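Notes from the Watesden visit (handout 8)
Posted July 1, 2026

For people who missed the trip. Also for those who came and didnt write anything down. Read before the lab, bring questions.

Where we were: the library reading room at Watesden, on their open day. The Cestel group does its cloth handling there as well as in the lab. Reason given: real rooms have plants, books, curtains, odd light, and a policy trained only against a bare wall tends to fall over when it meets a bookshelf. Keep this in mind for the section on generalization.

The setup, short version. No arm needed to collect. A person holds the gripper tool by hand, camera on the tool, and does the task as they would want the robot to do it. The camera sees roughly what a robot's wrist camera would see later. So the demonstration and the robot share a viewpoint, more or less. Compare with teleoperation (last handout): slower, needs the whole robot in the room, but you get joint data for free.

Task on the table: a towel. Sounds dull. Cloth is one of the hard ones, see below.

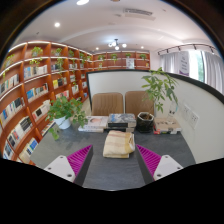
Fig. 1. Gripper over the folded towel, fingers apart.

Things to note about the approach:

- The gap between the fingers is lined up with the towel. A lot of beginner demos come in off center and correct late. The correction gets learned too.
- Ridged pads. Worth thinking about what ridges do on fabric compared with a flat pad. Friction, yes, but also how a layer can catch. We will test both in the lab.
- Clutter at the back of the table. Books, pots. The policy has to learn to ignore it, and it only learns that if the clutter varys between sessions.

Why cloth is hard (this is exam material):

1. No fixed shape. A box has a pose, six numbers and you are done. A towel has as many configurations as you like, and a model of it is always a simplification.
2. Layers. Camera sees the top one. Picking one layer out of a fold and picking all of them look nearly the same until you lift.
3. It hides itself. Once pinched, the cloth stands up in front of the camera and covers part of what you wanted to look at.
4. Contact is soft. Closing force that works on a book spine will just bunch a towel.

Numbers from the talk, copy these: 1,640 demonstrations in the Cestel towel set so far, collected since November. Of the first 100 they kept 68. The others went out for bad starts, hands in view, or tracking loss. Somebody asked if throwing away that much was normal at the beginning and the answer was yes, it gets better once the operators settle into a rhythm.

Tracking loss: the tool's position is worked out from the camera video, so fast swings and blank surfaces hurt. Shelves full of book spines are good for tracking, lots of corners and edges. Sheer curtains less so. I had this backwards in the lecture, please fix your notes.

The pinch. Look at point 3 again with this one.

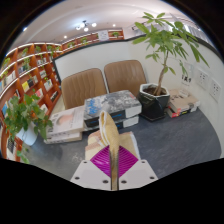 If the fold blocks that much of the view, the policy should be getting finger width as an input too, was the remark from the Fothergill end of the group, and the presenter agreed: width is logged with every video frame and it does help tell a thick pinch from a thin one.

Follow-up to that. Width alone wont tell you how many layers, a thick towel in one layer can read like a thin one in two. Tactile pads would help, cost more, wear out. Open question, good project topic.

For the lab
- Groups as before. Utton group goes first, the rest follow in list order.
- Two tasks: pinch a single edge, then pinch the whole fold. Same towel, same table.
- Slow approach, pause before closing, pause after. The pauses make it much easier to cut the video later.
- Move one background object between runs and write down wich one.
- Keep your free hand out of view.

Reading: the chapter on deformable objects, skip the part on rope. Slides from the talk will go up when they send them.

Comments (3)

tmk_lab: Is the single edge task graded or just the whole fold? Handout doesn't say.

Utton group: Can we bring our own towel as a second material? Ours is a lot thinner and we want to try the width thing.

backrow: Missed the bit about pauses. How long, a second or more like three? Also the chapter number would be nice.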